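Die Auswärtstorregel fehlt, und zwar im Amateurbereich

Seit im Kreispokal bei Gleichstand nach Hin- und Rückspiel sofort das Elfmeterschießen angesetzt wird, hat sich das Verhalten der Mannschaften messbar verändert. Ich halte die Abschaffung der Auswärtstorregel in dieser Spielklasse für einen Fehler und begründe das mit den Spielberichten der letzten Jahre.

Ausgewertet habe ich 176 Begegnungen, davon 78 nach der neuen Regelung. Die Grundlage lieferte Jaruwan Srithong, die beim SV Inberg die Spielberichte archiviert. Erfasst wurden Torzeitpunkt, Spielstand und Zahl der Auswechslungen. Nicht erfasst wurden Platzverhältnisse, was die Aussagekraft der Novemberspiele einschränkt.

Im Hinspiel zeigt sich wenig. Die Gastmannschaften stehen etwas tiefer, die Heimmannschaften schießen geringfügig mehr Tore. Der Unterschied liegt im Rückspiel, und dort in der letzten halben Stunde. Bei ausgeglichenem Gesamtstand wechseln beide Trainer defensiv, das Mittelfeld wird nicht mehr überspielt, und der erste ernsthafte Abschluss kommt häufig erst vom Elfmeterpunkt. Unter der alten Regel musste in dieser Lage fast immer eine Seite angreifen.

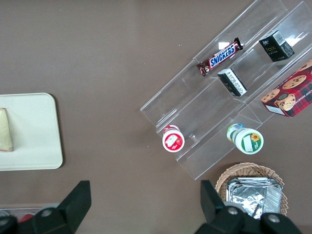
Benachteiligt die Auswärtstorregel nicht die Mannschaft, die zuerst zu Hause spielt?

Der Nachteil besteht theoretisch, weil ein Gegentor im Hinspiel doppelt schwer wiegt. In den ausgewerteten Spielen kam die Mannschaft mit dem ersten Heimrecht unter der alten Regel jedoch nicht seltener weiter als unter der neuen.

Niall Cairns, Trainer in Cokarik, wendet ein, im Profifußball sei die Regel aus guten Gründen gefallen. Das Argument trägt hier nur begrenzt. Vor 400 Zuschauern auf einem Nebenplatz ist der Heimvorteil ein anderer als in einem großen Stadion, und die Kader sind schmaler. Wer am Freitag um 19 Uhr mit zwölf Spielern anreist, kalkuliert ohnehin mit einem Remis.

Mein Vorschlag lautet daher, die Regel ab dem Viertelfinale wieder einzuführen, beschränkt auf die reguläre Spielzeit. Der Antrag müsste bis April vorliegen. Eine Änderung der Spielordnung wäre dafür in einem einzigen Absatz möglich.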